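**Grasp angle flips 90 degrees on patterned boxes**

**marar_dev** - Wed 11 September

Wrist camera, parallel gripper, top-down grasps. Segmentation gives me a mask, I fit a min-area rectangle and close across the short side. Works on plain cartons. On plaid packaging the angle sometimes jumps by 90 degrees between cycles with nothing moving. Over 1138 logged attempts I got 40 flips, all on patterned boxes.

Typical view before approach:

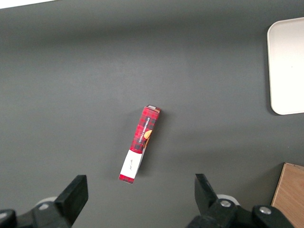
*Wrist cam, red and black plaid box lying diagonally, fingers open.*

Planner is the stock one from Grumis. Mask threshold is default.

**lenport_tom**

Your mask is probably splitting at the white label. If the lower red bit drops out along with it, the remaining blob is shorter and the rectangle fit gets less stable. Dump the masks and look.

**kbrandt**

Don't agree. Even without the label end that box is still a lot longer than it is wide. You'd get a shifted center, not a 90 degree flip. I'd look at the angle convention first. Min-area rect functions swap width and height depending on the version, and people get bitten after an upgrade.

**lenport_tom**

Then why only patterned boxes?

**kbrandt**

Noisy edges push the angle back and forth over the wrap point. Plain carton, clean edge, never crosses it.

**marar_dev**

Dumped 30 masks from the flipped cycles. 4 of them are missing the label end. The rest look whole, so mostly the convention thing. I was reading the angle without checking which side was longer.

**Sibel Kahraman**

We had both at Onstead. Take the long axis from PCA on the mask points, wrap it to 180, and choose the closest equivalent to the current wrist angle. Separately, run a morphological close before the fit. Keep the kernel small or it will merge neighbors.

**lenport_tom**

A close won't bridge a label that wide. Merge the segments by depth.

**marar_dev**

PCA is in, trying the depth merge tonight. Will post the branch if it holds up.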